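The Last Bus to Holmont

26 Dec 2011

The bus to Holmont left at half past four on Boxing Day, and the driver said it would be the last one until the new year. I had a seat near the back with my bag on my knees. The luggage hold was full of other people's presents.

I hadn't been home in two years. My mother had moved to the coast road by then, so home was a house I'd never slept in, with the old furniture pushed into it. My sister had rung in the first week of December and said I should come, and that the tank was low so I'd have to be quick in the shower. I said I'd think about it. Then she rang again and said Mum had already made up the bed.

It was hot. The air conditioning worked at the front of the bus and gave up by the sixth row. A man across the aisle had a box of mangoes from Jeklow and every time we went round a bend he put his hand flat on the lid. He offered me one after the first hour. I ate it over a plastic bag and had nothing to wipe my hands on except my own socks.

We stopped at Imhof for the toilets. The shop was shut, but there was a tap at the side of the building and I washed my face under it. I rang my sister from the step.

"Where are you?" she said.

"Imhof."

"Still?"

"It's the bus. It goes where it goes."

She told me the boy had been swimming every day and was brown as a boot. He was my brother's boy, six years old, and he had been staying with Mum since winter. I had met him once, as a baby, and I remembered mainly that he had been heavy. I'd brought him a torch. I asked my sister if a torch was any good and she said he'd take it to bed with him.

"What does he like?" I said.

"Stripes," she said. "Anything with stripes. Don't ask me why. He'd wear them to church."
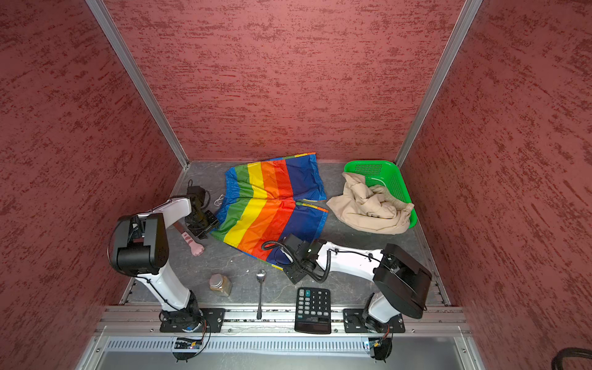
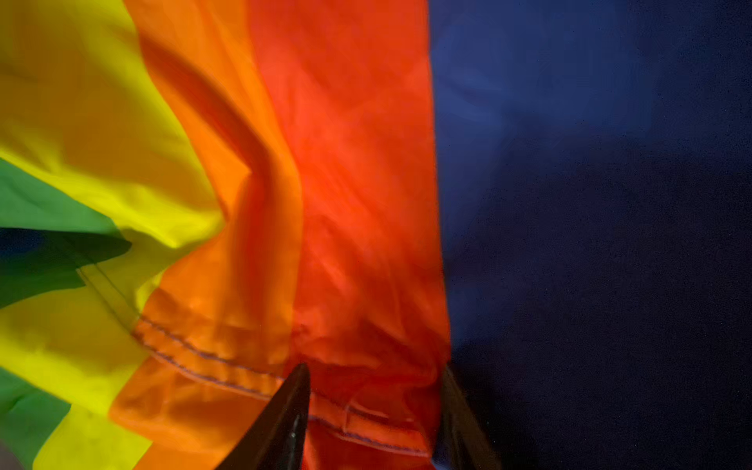 The driver sounded the horn and I got back on. The man with the mangoes had moved to the window and gone to sleep with his arm across the box.

After Imhof the road runs straight for 27 kilometres, and when we were kids my brother used to hold his breath for as much of it as he could. He claimed he'd once got as far as the silos. I believed him until I was twelve. I tried it then on the bus, quietly, and got past a few fence posts and one dam.

It was dark when we came over the hill. The town had more lights than I remembered, most of them down by the water. My sister was standing beside the car outside the pub with the door open and the radio going. She'd cut her hair. She took my bag off me without asking and put it in the boot on top of a wet towel.

"You smell like fruit," she said.

The house was on stilts and you could hear the sea under it, or it felt like under it. Mum was in the kitchen. She held on to my arms for a while and then told me there was ham. There was a great deal of ham. She stood at the bench and watched me eat two plates of it, and asked about work, and I told her Isulex had let some 350 people go in the spring and I had been one of them. I hadn't planned on saying it the first night.

She put the cling wrap back over the ham.

"Does your sister know?"

"No."

"Well," she said. "She'll want to be told before New Year's. She's got it in her head you're paying for the fence."

I said I could pay for part of the fence. I had a bit put away. Mum said the fence had been down since the storm and the neighbour's goats came through whenever they liked, and another month wouldn't make much difference to the goats.

The boy was supposed to be asleep. I found him on the back steps in his pyjamas, looking at the dark where the water was. He didn't seem surprised to see me. I sat down one step above him and gave him the torch, still in its packet, and he got it open with his teeth.

"Are you the one from the city?" he said.

"Yes."

"Dad said you can't hold your breath."

"He's right about that."

He turned the torch on and pointed it down the yard. It lit up the tank, the clothes line, the place where the fence was lying on its side. A goat was standing there, chewing, and its eyes came up yellow in the beam. The boy held the light on it very steadily.

"I can do it for 100," he said. "You count."

So I counted. He puffed his cheeks out and kept the torch on the goat. At thirty he started tapping his foot, and at forty he let a little air out through his nose, and I kept counting as if I hadn't heard. I might have gone a bit faster near the end. Behind us Mum was running water in the sink and my sister was asking her where the tea towels were kept in this house.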